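Viktória Halász @viktoriahalasz
Plates, the rack and the toaster oven. A small thread about a small table, for everybody who asked me how I keep my dishes outside of a cupboard. 1/

I moved in May to a flat where the kitchen has only one real cupboard, and this cupboard has the hot water tank inside. The agent called it "compact". I call it a kitchen without a cupboard. 2/

So the plates must live in the open. In my grandmother's house this was normal. Every plate stood on the shelf with its face to the room, and you knew from the door which one was missing. 3/

My first try was a pile. I put all plates in one tower beside the kettle. The one I wanted was always the lowest. Also the tower was growing, and my neighbour Guido Vitale said it makes him nervous when he comes for a cuppa. 4/

Second try was a wire rack from Tenditz. It is made for drying, so the slots are wide, and my plates were leaning on each other like tired people on a tram. One chipped. I still use it, but under the basil. 5/

Then I started to look at wooden racks, the simple ones with pegs. You can pay a lot for this! Forkumach had a very beautiful one with a price I will not write here, my mother reads this account. 6/

I found a plain one at the op shop. No brand, no sticker. I rubbed it with mineral oil from the chemist, two thin coats, and left it on newspaper overnight. Please do not use olive oil, it becomes sticky and after some weeks it smells. I learned this on a chopping board. 7/

Rules which I follow now with a peg rack:
Dinner plates and side plates do not share neighbouring slots.
Bowls never go in, they fall forward.
The plate I use most goes in front. 8/

Fongchan Suksawat asked in the replies if plates standing up collect dust. Yes, a little. If you use them every day there is no time for dust. If you use them only at Christmas, wrap them and put them away, a rack is the wrong home for them. 9/

About drying. I dry with a tea towel first and only then the plate goes to the rack. Wood which stands in water turns grey at the feet of the pegs. Stepan Pavliuk does it the other way, straight from the sink, and he puts a folded towel under. His rack is grey, but he is happy with it. 10/

Now the toaster oven, because this is the other half of the question. I have no big oven. For one person it is enough: two potatoes, a small tray of pumpkin, cheese on toast, one time a very short baguette. 11/

Where it stands is important. Read the booklet for your own model and leave the free space it asks for at the back and the sides. I do not store anything on the top. It is flat and it invites you, I know, but it is getting hot. 12/

I also keep the plates on the opposite side of the table from the oven. Kálmán Csonka was telling me to put the rack next to it "so the plates are warm for dinner". Kálmán, it is wood. I will warm my plate with hot water like a normal person. 13/

On the table I like brown paper, the kind for parcels. Crumbs and drips from the pumpkin go on it, then you fold it and change it. A roll is cheap and lasts me a long time. A tablecloth I was washing every second day. 14/

And colours. I did not plan to have everything pale, but the plates came from different places and the only thing they share is that they are a bit washed out, greens and blues. In one rack it looks like I decided it. 15/

This is the arrangement I keep coming back to, oven left, rack right, the middle free for the plate you are using:
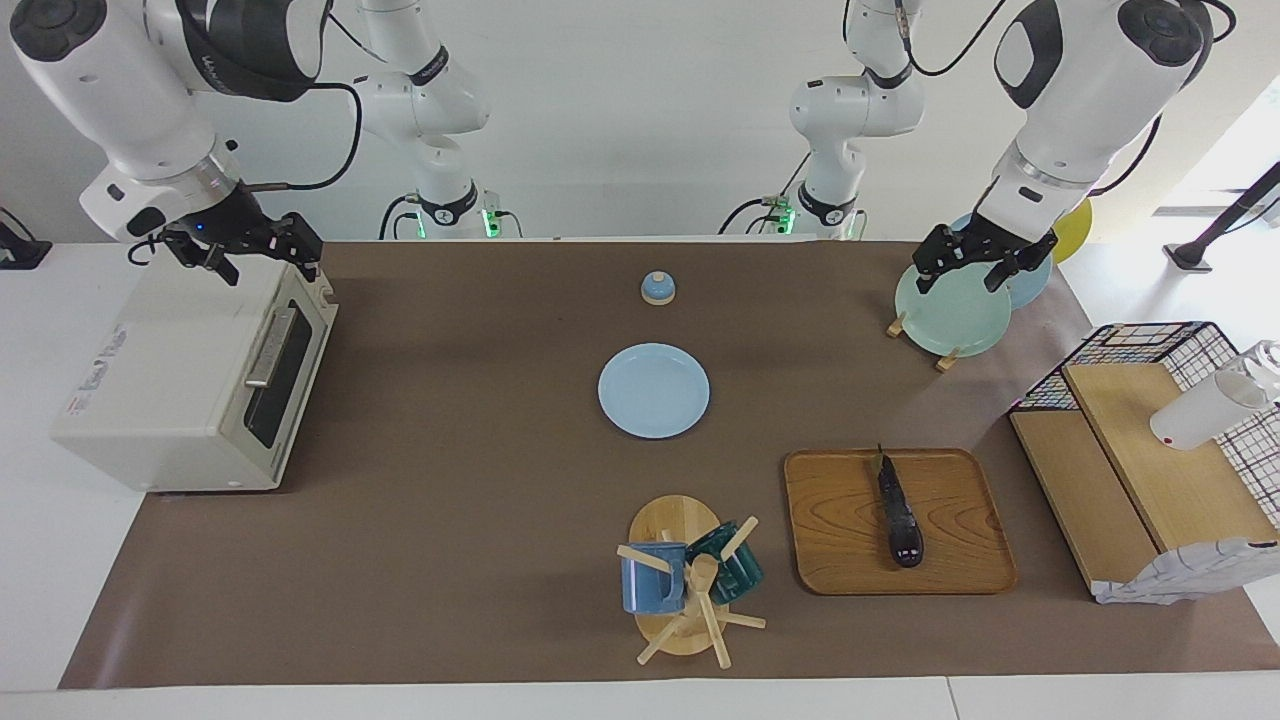 Mint green in front, light blue behind it, one more blue one lying flat in the middle. 26/10/2022

The small round thing with the blue top at the back is getting the most questions, more than the oven. I like a small object on a table which has no job there. Put a lemon, put a stone, it is your table. 17/

If you want to try before you buy anything: take your plates out of the cupboard and leave them out for one week. You will see which ones you reach for. For me it was always the same few, and the others went in a box to Bozsik, the second-hand place behind the station. 18/

One thing I have not solved yet is the lids. Pot lids do stand between the pegs, but the knob pushes the next plate out. I have seen a lid holder from Diltell that goes on the wall - does somebody have it in a rental? I cannot drill here. 19/

Next time I will write about mugs, which is a harder subject, as everybody gives you mugs and then comes to visit and looks for theirs. 20/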